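Home Recording > Rooms and Mics
Bedroom vocals: Sumgate condenser or Edine dynamic? (and a mystery ring)
Posted in June by lowtenor

lowtenor
OK so I finally did it, I recorded a whole song in my bedroom, start to finish, lead and harmonies, and I am completely hooked. I've been singing in the car for most of my life and hearing it come back through headphones with a bit of reverb on it was a real thrill. I haven't stopped playing it to people.

Now the trouble. I have the Sumgate condenser (the small one with the foam ball) going into a Forano interface, and I'm recording in Trevor, the free version. On the loud notes there's a ring. Kind of a thin whistle that hangs on after I stop. I swept an EQ around until it got ugly and landed on 2719 Hz, which I love for being so exact. If I notch it out, the ring mostly goes away but my voice sounds like it's coming through a sock.

A friend says to ditch the condenser and get the Edine dynamic. Before I spend the money: is it the mic or is it the room? Bed, dresser, one big window, bare floor, closet with sliding doors. I sing standing at the foot of the bed facing the window because that's where the desk is.

hummingbird_alto
Congrats on the first song!! That feeling doesn't wear off, by the way, I still get it.

It's the room, or at least it's the window. You're singing straight at glass and the mic is sitting in between, so it gets you and then it gets you again off the glass. Turn around. Sing toward the bed, with the closet doors open behind the mic if you can manage it, so all the clothes are hanging there soaking things up. Costs nothing and takes as long as moving a stand.

plate_reverb_pete
Gonna disagree with hummingbird a little. A reflection off a window doesn't give you one single narrow frequency that hangs on after you stop. You'd hear that as a hollow or boxy sound across a whole range. A thin whistle at one spot is something ringing. Lamp shade, a spring in the mic stand, a metal blind, a guitar on the wall. Have you got a desk lamp with one of those spring arms? Those sing beautifully and always at the worst moment.

Try this. Play a sine wave out of your speakers at 1000 Hz and bring it up slowly. Somewhere near your number, the thing will start buzzing and you can walk around with a hand out touching stuff until it quits.

lowtenor
Pete, I do have a lamp with springs. It's about a foot from the mic. I feel very silly.

hummingbird, I'll try turning around too, I want to hear the difference. I have a ton of laundry and blankets to work with.
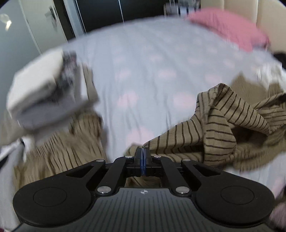 Striped garment on the bed, pale blue-gray sheet

softclip
Since the blankets came up: soft stuff on a bed does help, but only with the highs. A shirt or a thin sheet barely does anything below the "s" and "t" sounds in your voice. The mattress is the part doing the real work in a bedroom because it's thick. If you want something hung up behind you, use a heavy comforter folded double, and leave a gap between it and the wall. The gap matters more than people expect.

I'd also say keep the Sumgate. I had one for years and it's a lovely little mic on a quiet singer. It picks up everything, that's the catch, so you learn to give it less of everything to pick up.

hummingbird_alto
I don't agree that thin stuff does nothing! I used to record in a closet full of summer dresses, the thinnest things you can imagine, and it was night and day. When there are a lot of them they add up.

softclip
A lot of them, hanging, with folds, in a tiny space right up against the mic, sure. That's different from one layer lying flat. I'm not arguing with your closet. Your closet sounds great.

hummingbird_alto
It did sound great :)

northporch
Edine dynamic owner here and I'm going to make the case for it, because I think it's the most fun microphone I've ever sung into. You can get right up on it. I mean lips nearly touching the grille, and your low notes go huge and warm and the room disappears. I've got a fridge running in the next room and traffic outside and none of it shows up.

Downsides, to be fair: it needs a lot of gain. On a cheap interface you might have the knob almost all the way up and hear hiss. And if you move around while you sing, the tone changes a lot as you drift off it. I had to learn to stand still, and I'm a swayer.

lowtenor
I'm also a swayer, oh no.

What interface are you using, northporch? Mine's the little Forano with one knob and I already run it past the halfway mark with the condenser.

northporch
Same family, the Forano with two inputs. I'm at nearly full for quiet songs and I can hear a bit of hiss in the gaps if I solo the vocal. Under a guitar you'd never notice it. Past halfway with a condenser sounds like a lot, though. Are you far from the mic?

lowtenor
About an arm's length. I thought that was right? I saw it in a video.

plate_reverb_pete
Way too far for a bedroom! That's a distance for a nice big studio room you want to hear. At home go for a hand span, thumb tip to pinky tip, with a pop filter halfway. Your gain comes down, the room comes down with it, and half of your problem may be gone before you touch the window, the lamp or your wallet.

softclip
Seconding the hand span. Sing slightly across the mic so your breath goes past it, and aim the mic at the corner of your mouth. You'll need less EQ.

lowtenor
Reporting back and I'm so happy. I did it in stages like a proper scientist. First I moved the lamp out to the hall and changed nothing else. The whistle is gone. Completely. I kept singing the same high note at the wall and laughing. Pete, I owe you a large drink.

Then I turned around and moved in close like you all said, and that was the bigger change to how my voice sounds. It went from "guy in a bedroom" to something I'd put on an album. The gain knob is well under halfway now. I took the notch out in Trevor and the sock went with it. 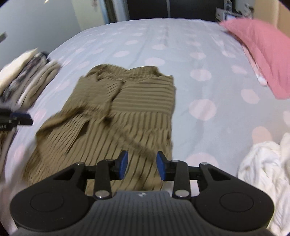 What's left is that my "s" sounds are now pretty sharp. I guess they were always there and the blurry room was hiding them. Is that a de-esser job? Trevor has one in the free version but the presets are all over the place and I don't know what I'm listening for.

hummingbird_alto
Yay!! I love a happy ending. Before the de-esser, try tilting the mic a touch downward, toward your chin. That took the edge off mine, and it's prettier than any plugin.

plate_reverb_pete
Glad it was the lamp. It's so often the lamp.

For the de-esser, don't start with a preset. Loop one line with a nasty "s" in it, turn the threshold down until you're lisping, then back it off until you sound like a person again. Set the frequency higher than you'd think. People park it just above 3000 and it eats the life out of the vocal.

softclip
I'd skip the de-esser and just turn down the bad ones by hand. In Trevor you can draw volume on the clip itself. For one song it takes less time than learning the plugin, and you only touch the ones that bother you.

plate_reverb_pete
By hand? On every "s"? With harmonies stacked up? That's an evening gone.

softclip
A very pleasant evening. Put the kettle on. On the harmonies I'd cut most of the "s" sounds completely and let the lead say them for everyone. When three voices all hiss at slightly different times it sounds like a bike tire.

northporch
OK that tip about letting the lead carry the "s" is gold, I'm going to go redo an old mix tonight. Same thing works on hard "t" endings, I bet.

softclip
Works wonders on "t". Just fade the backing parts a hair early.

lowtenor
I tried all of it! Tilting the mic got me most of the way. Then I cut the "s" on the harmonies the way softclip said and the whole chorus tightened up like we'd rehearsed (it's all me, there was no rehearsal). I left the lead alone except for two words I turned down by hand. I still want to learn the de-esser for next time, so I saved Pete's steps.

No new mic for now. Although northporch, the bit about the low notes going huge has been stuck in my head. I've got a song in mind that sits right at the bottom of my range...

northporch
Muahaha. If you can borrow one first, do. Sing the lowest song you know and stand very still.

hummingbird_alto
And post the song when it's done! We want to hear it.

lowtenor
Second verse needs another go, I rush it every time. Then I'll put it up in the listening section.

Comments (3)

tapehiss: Read this with a spring lamp right next to my own mic. Moved it. Can't tell if it's better but I feel better.

kitchen_soprano: Does the hand span thing hold for loud singers? I get distortion that close even with the gain at the bottom.

plate_reverb_pete: @kitchen_soprano back up a little on the big notes and lean in on the quiet ones. If it still crackles, check the mic for a pad switch, and flip it before you touch anything else.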